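Can It Tidy the Snacks Yet?

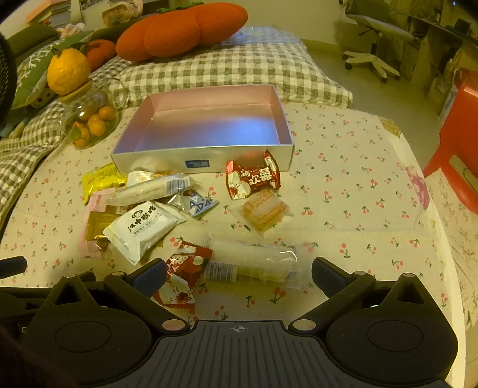

The snack job: wrapped sweets and biscuits on a cherry-print tablecloth, with the box still empty.

Every few months a reader forwards us a video of a machine folding a towel or loading a cup into a dishwasher and asks when they can buy one. Our answer in February was "not soon," and we got some grumpy mail for it. So this time we picked the dullest chore we could think of. Take the loose snacks on a table, put them in a box, stop.

A child of five can do this and will probably eat two on the way. It takes no strength and no recipe. If the people selling home robots are right about where things stand, it ought to be finished business.

It isn't, and the table shows why. Look at what a gripper has to deal with. There's a puffy white packet with serrated ends lying over a shiny gold-brown one. Squeeze a packet like that from the sides and it bulges, and the one beneath may come along or slide off somewhere else. There's a square wafer in clear film, and a wafer is about the least forgiving thing you could hand to a pair of motorized fingers. Hold it too lightly and you drop it. Hold it a bit harder and you have crumbs in a bag, which is technically still a wafer, I suppose, but you wouldn't put it out for guests.

Then the wrappers themselves. Clear film and glossy red wrapping throw light back in every direction, and a camera that judges distance by what it sees can be badly fooled by both. The long see-through stick wrapper lies right over another packet. Where does one end and the other start? You know at a glance because you've opened a thousand of these. The machine has to be taught, and taught again for the next brand.

Now the numbers, such as they are. Umley, which is working on a tabletop arm for home use, told us its system was trained on 400 runs of this kind of tidying and now manages a table in 138 seconds "under good conditions." I asked what good conditions were. The reply listed even lighting, a plain surface and no overlapping items. In other words, a table that has mostly been tidied already. I timed myself in my own kitchen with a comparable heap, overlaps and all, and was done in 28 seconds with a cup of coffee in my other hand.

Lamrani takes a different line. Their pitch is that speed doesn't matter at home, and I have some sympathy. If I'm out at work I don't care whether the snacks take two minutes or twenty. But slow only helps if it also means reliable – and a machine that gets most of the packets into the box and leaves one under the fruit jar has made me a new chore, which is checking on the machine. When I put this to them they said a "review mode" was planned. That would be me, reviewing.

The shop floor is further along, and it's fair to say so. Nasturberg has had pick-and-place cells on its packing line for years, and they're quick and boring in the best way. But every item there comes down the belt one at a time, facing the same direction, under the same lamp. Move that cell to a family table with a printed cloth under the goods, a glass jar of small citrus fruit next to the box and a cushion or two behind, and I doubt it would last 60 seconds before asking for help.

Readers also ask about price. Enemlow is taking deposits on a household model and won't give a final figure, or a delivery date, or say which chores are included on day one. I'd keep my wallet shut until at least two of those three are in writing.

What would change my mind is simple enough. I want one unedited video, normal speed, in a home the company didn't set up, with mixed wrappers dumped out of a bag. Show the drops too. Umley says it will consider the request. We'll run the clip in full if it comes, and until then the snack box in our house gets filled by hand.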